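Progress report to the Wattimena Fund
Community Toy Library and Repair Room
Reporting period ending April
Prepared by Suryani Jugah, project coordinator

Summary

The grant paid for shelving, repair supplies, part-time staff hours and the refit of the display counter at the front of the room. All of the shelving is up and in use. The repair bench opened later than planned. The counter is finished apart from the lighting. We are within budget on every line except laundry and cleaning, which is explained below.

Stock and lending

We now have 504 toys and games on the lending list. At the end of the last period a good part of the stock was still in boxes in the hallway, so the list was not much use to families. Endang Latuheru worked through the boxes shelf by shelf and gave every item a tag and a card. Items with missing parts were held back and passed to the repair bench.

During the period 202 households borrowed at least once. Most take two items at a time and keep them for the full loan. Puzzles and ride-on toys go out most often. Board games are slower, and we have moved them to the lower shelves near the door to see if that helps.

Late returns were a problem early in the year. We tried reminder postcards, which cost more than they brought back, and then changed to a phone call on the second week. The calls work better but they take staff time. Faizal Lau does them between four and five in the afternoon, when people tend to pick up.

Repair bench

The bench was due to open at the start of the period. The delay came from the electrical inspection, which had to be repeated after the first outlet was placed too close to the sink. We lost five weeks. Since opening, the bench has returned 133 items to the shelves. Most repairs are small: a wheel, a seam, a battery cover. Songül Tatlı runs the bench and has trained two helpers to do sewing repairs without supervision.

Some toys are not worth repairing. We keep their parts in labeled drawers – axles, buttons, game pieces, doll shoes – and have already used a fair number of them. The drawers came from Keklow and were bought under the equipment line. One arrived with a broken runner and was replaced at no charge.

Soft toys

Soft toys were not in the original plan. Families kept asking for them and kept bringing them in, so we agreed with the fund in a phone call to accept them on a trial basis. Each one is checked for loose eyes and open seams, washed, dried completely and brushed before it goes out. Long-haired ones take the most work. Jolán Kiss wrote a one-page cleaning sheet, and it hangs over the sink.

This is where the laundry and cleaning line went over. We had budgeted for wiping down hard toys only. We moved money from printing to cover the difference, as the grant terms allow, and the change is shown in the attached budget sheet.

Display counter

The old counter was a folding table with a cloth on it. It was too low for adults and the cloth was always on the floor. The new one has a speckled beige top that wipes clean, and the back is closed off with a printed panel in dark blue and teal with a circuit-board design. The panel was chosen by the after-school group from three samples supplied by Trarnetti. Staff had preferred a plain one, but the children's choice was clear and we went with it.

We use the counter for toys we would like people to notice, and the selection changes every other week. Soft toys go straight on the countertop, and a small wire basket keeps little items together. Prices are not shown, as everything on the counter is for loan.

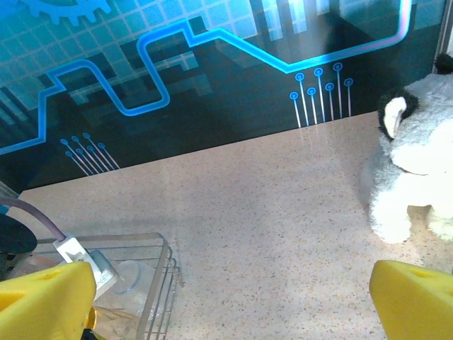

The remaining work on the counter is the overhead light. The fixture we ordered from Zanier was the wrong length and has gone back. The replacement is expected before the summer program starts. Until then we are using the ceiling lights, which are good enough in the daytime but leave the back corner dim in the evening.

Staffing

Endang and Faizal have each kept their agreed hours. Songül worked extra hours in the first month after the bench opened and took them back as time off later. We have 3 regular helpers on the evening shift and would like a fourth, mainly for check-in, when returns pile up and parts are easily mixed.

Problems and changes

Storage for large items is tight. Ride-on toys and play kitchens take up floor space needed for the wheelchair route, and we have had to turn down two donations. The building manager has offered part of the downstairs closet. It needs a new lock and a coat of paint, and we can cover both from the current budget.

The paper card system is reaching its limit. It works while one person is at the desk, but with two people cards go back in the wrong order. We are looking at a simple spreadsheet and do not expect to ask for money for software.

Next period

Fit the counter light. Clear and paint the downstairs closet, then move the large toys. Finish the missing-parts check on the board games. Decide whether soft toys stay on the lending list, and if they do, send the fund a revised cleaning budget before the next payment is due. Jolán is keeping a record of washing time per item so that the figure is based on real use.

The budget sheet and the list of equipment bought are attached. Receipts are in the office and can be sent on request.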